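News > Security > Public Spaces

Perimeter planner on why small towns wait too long

May 2020 | By Mio Aoki

Saranya Poojary spent most of last year walking parking lots. She works for Allum, a security planning firm, and her job is to look at places where crowds gather and work out how a vehicle could reach them.

"People think of big cities," she said by phone. "Most of my calls come from towns that hold one street fair a year."

One of those was Rurkcombe, which closes its main street every October for a harvest market. Until 2018 the closure was marked with sawhorses and a parked pickup. Poojary's plan called for 12 steel barriers at the two ends of the street and a staffed gate for ambulances.

"The gate was the hard part," she said. "If the fire department can't get in within a minute or so, I haven't made anyone safer."

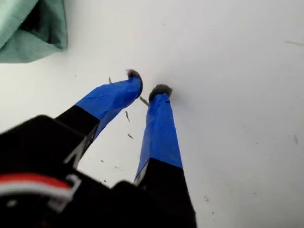
A two-fingered gripper with blue tape on both fingers.

The barriers were rented from Fuchs, a supplier in Darholm, and set out the night before. Renji Uchida, who runs the market, said vendors complained at first about unloading.

"They had to carry things 600 feet," Uchida said. "We changed the hours so they could drive in early, and then it settled down."

Poojary would like states to set a basic standard for events over a certain size. At present, she said, the decision usually falls to whoever signs the street permit, and that person may have no training in it.

Asked whether barriers just move an attack somewhere else, she said she hears that at every public meeting.

"Sometimes they might. I still want the street with 886 people on it to be closed properly."

Allum is now reviewing plans for two more towns. Both have put off their summer events.

Last updated: 4:15 p.m.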